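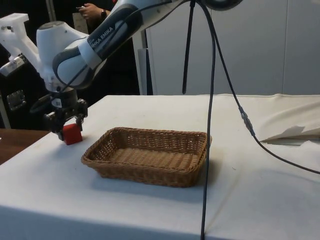
Hevby Open Day holds the recordings made while the lab at Clavlow was open to visitors in May. Each episode contains synchronized video, joint states, gripper state and a short text instruction. The task was kept small so that a group could follow it from behind the barrier: a Franka Emika arm with a parallel gripper works with a red cube and a shallow wicker basket on a table covered in white cloth. The visitors gave the instructions, and a lab operator started and stopped every run.

Version: 2
Released: 2026-09-10
Maintained by: Hevby data group
Contact: use the issue tracker

Contents

Episodes: 902
Grasp attempts, all: 2734
Grasp attempts labeled held: 2311
Streams: fixed side camera, joint positions, joint velocities, gripper width, instruction text

An episode runs from the operator's start press to the stop press. It can contain more than one grasp attempt, and in most cases it does. Attempts are listed in their own table with start and end times, so they can be used without the rest of the episode.

How the demonstration ran

A group came in, heard a short talk about the emergency stop, and was then asked for instructions. Typical ones are "put it in the basket", "take it out again" and "move it to the left". The operator typed the instruction as spoken, with filler words removed. Where the arm was driven by hand control, the field mode is set to teleop. Where it ran the Numo policy, mode is set to policy. Both modes were shown to every group, with teleop first.
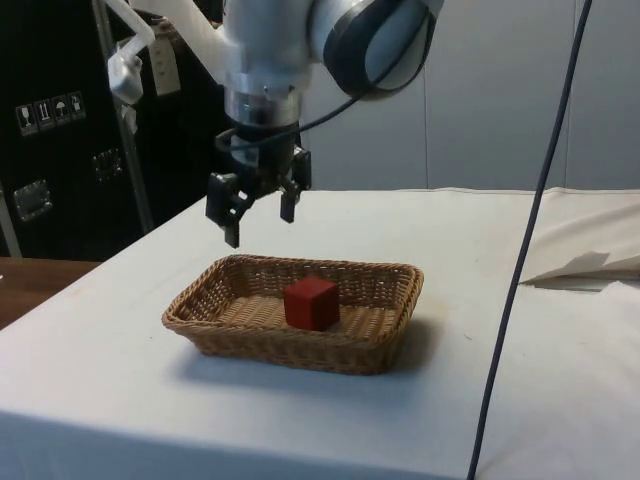
Between episodes the operator either left the cube where it was or moved it by hand to a new starting place. Resets are not part of any episode, but the side camera kept recording, and the reset video is stored under resets. It has no joint data.

The basket was not fixed to the table. If the fingers push it, it moves, and its position at the start of one episode can differ from the position in the last. The basket_pose field was estimated from the side camera after the fact and should be treated as coarse.

Folder layout

episodes/ - one folder per episode, numbered in recording order
resets/ - side camera video only
attempts.csv - one row per grasp attempt
instructions.csv - typed text, language code, mode
calibration/ - camera intrinsics and the camera-to-base transform
LICENSE.txt

Video is H.264 at the native camera rate. Joint data is written at the controller rate and is not resampled. The Fu loader aligns the two by timestamp and drops any video frame without a joint sample close enough to match. To turn this off, pass align=none.

Labels

Held means the cube left the table or the basket floor between the fingers and was still between them when the arm began its next planned motion. Slipped means it left the surface and fell before then. Missed covers everything else, including attempts the operator stopped. Two annotators labeled each attempt separately and a third settled the disagreements. The separate labels are kept in attempts.csv in the columns label_a and label_b.

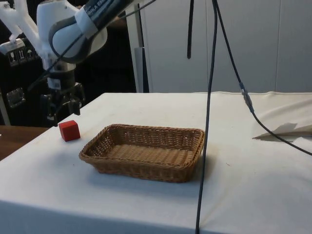

A user of version 1 wrote on the tracker that the held label was too generous, as a cube gripped by one corner counted the same as one gripped flat. The same user asked for a grip quality score. We have not added a score, but version 2 has a gripper_width_min column, and corner grips can be filtered out by width in most cases. The threshold we use is in the loader under fu.filters.corner.

Known problems

Hanging cables cross the side view. They move a little between sessions and can pass in front of the basket. Masks are not provided.

People appear behind the arm in part of the video. Staff gave written consent. Visitors stood outside the camera view, and the audio track was removed before release.

The cloth shifted during use, and its folds are not the same from one session to the next. Models trained on a single session have picked up the folds as a position cue - hold out whole sessions when you split the data, not random episodes.

Gripper width reads slightly high in the first session. The offset is given in calibration/gripper.txt and has not been applied.

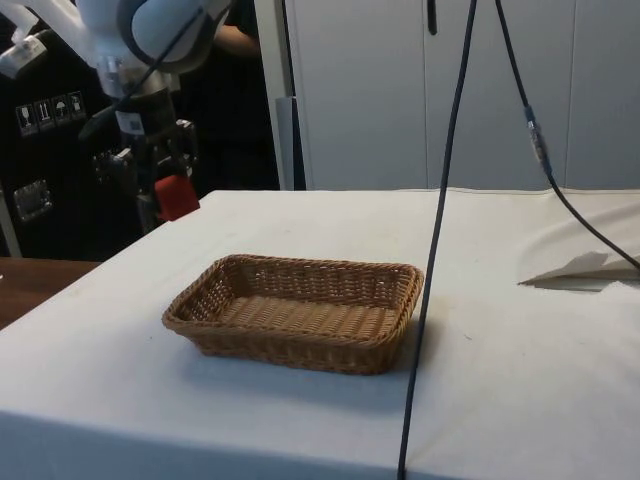
Instruction text is uneven. Children gave many of the instructions, and some of them ask for things the arm did not attempt, such as throwing the cube. These rows have attempted set to 0 and no matching episode folder.

Changes since version 1

Attempt labels checked again, with separate annotator columns added.
Reset video moved out of the episode folders.
Duplicate timestamps removed from the joint files.
Camera-to-base transform replaced. Results that used the old transform should be run again.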